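How to Apply the House Rules to a Simulated Household Run
Last updated Feb 18, 2021
Shares: 476 | Comments: 7

Use these steps before you submit a simulated run to the Plemov library. They follow the Mullis practice sheet, as revised by Nabila Belkadi and Mizanur Amarasinghe.

1. Check the path first. Doors, long handles and anything lying on the floor go on the hazard list, including items you plan to drive around. Give each one a name and a keep-out distance.
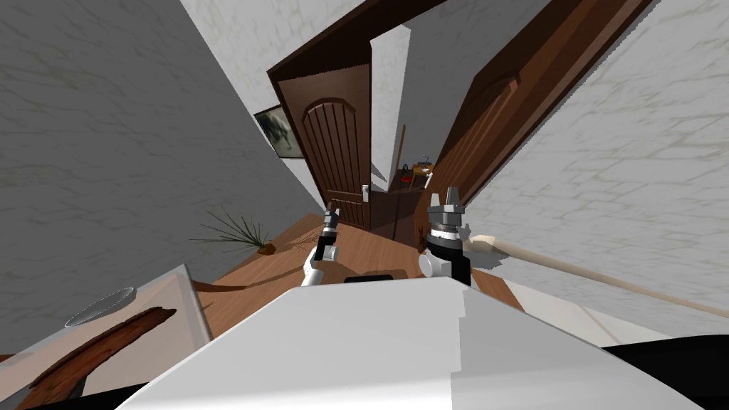
2. Set the base speed for hallways. It stays at the low setting until both arms are clear of the door area. Do not raise it partway through a run to save time.

3. Stop the base before the arms reach. The two should not move together within a keep-out zone.

4. Open the gripper fully before the final approach. Line the fingers up with the edge you mean to grip, then pause and check the wrist camera view. Shadows can hide an edge, so compare the view with the depth reading. If the two disagree, back off and try again. After two failed tries, end the run and log it. 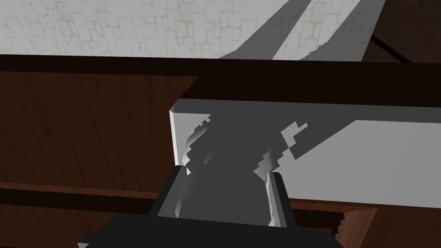
WORKING NEAR FURNITURE

5. Look up the force limit for wooden furniture and enter it by hand. Default limits from the Maldonado file are set for loose objects and are too high for drawers.

6. Pull or push along the line of travel only. A sideways load counts as a fault even if the drawer moves.

7. Keep both fingers in view while you work beside a wall.

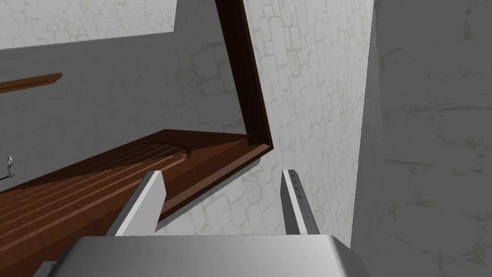

Page 2

8. Log every contact, planned or unplanned. Write the part of the robot first, then the surface it touched.

9. Have a second person review the log. At Usbridge this is Azucena Contreras. Send her the settings file along with it.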